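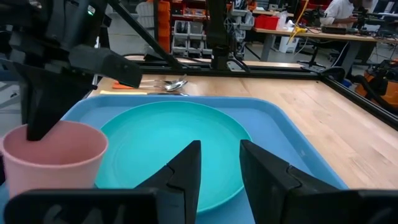 *Photo: Meinir Ruddock*

**Initz, Preltville, November 20, 2018**

Florencia Troncoso met us at the door and took us to the tray station first. Two arms were working on a plate and a cup, with the spoons still to go. Canteen staff used to set 132 trays by hand before lunch. Three of them now take turns watching the arms and fixing mistakes. Mamta Jaiswal misses the talk at the old table but likes her new start time, 9 instead of 7. The next visit is in December.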